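About Trerent

Trerent helps small laundries, hire shops and textile workrooms plan for their first robot. We work on the part that comes before the order form: what the job needs, what the whole thing will cost, and where on earth it's going to stand. We love this stuff! A good equipment plan is a lovely thing to read, and we've written over 40 of them.

Our planning runs in 2 stages. First we sit down with your own figures and the cloth you handle every day. Then we draw up a budget for three years, covering the arms and grippers, the table, wiring, spares, training time and the hours somebody will spend keeping it all going (people nearly always leave that line too small). You keep the spreadsheet, and you can pull it apart as much as you like.

We don't sell machines and we take no commission from anyone who does. Cloth is a wonderfully awkward thing to plan around, which is half the fun for us.

Two arms, one table and a striped garment
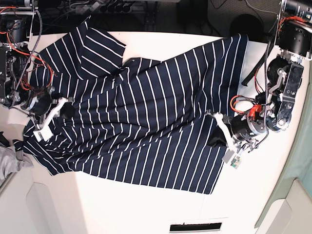
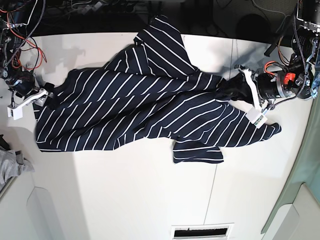
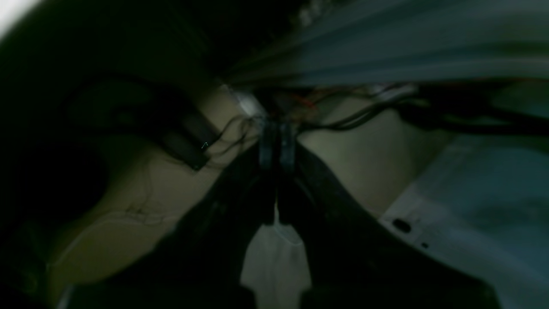
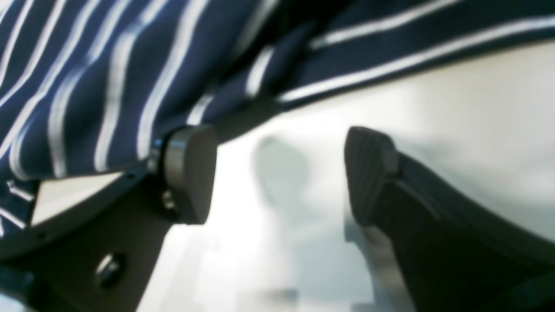

Spares were the bit we'd have got wrong, according to Arellano, who put fingers and cables down as a one-off cost and now has them as a yearly line. The first draft had £697 for the lot, and going through it again with Trerent meant the money was already set aside when August came round.

We hear that sort of thing a good deal, and it's why each plan now has its own page for parts that wear. The Jellell plan went further and split them by how long they take to arrive, an idea we liked so much that we've borrowed it for everybody since.

Our planning template is called Tolel. It has 9 sheets, plain headings and no hidden sums, and it works just as well for a second-hand arm as for a new one. If you only want to know whether a robot is worth thinking about this year, ask for the first sheet on its own. Filling it in takes an afternoon and a pot of tea, and we're very happy to look it over with you afterwards.

Page last updated Monday, February 26, 2024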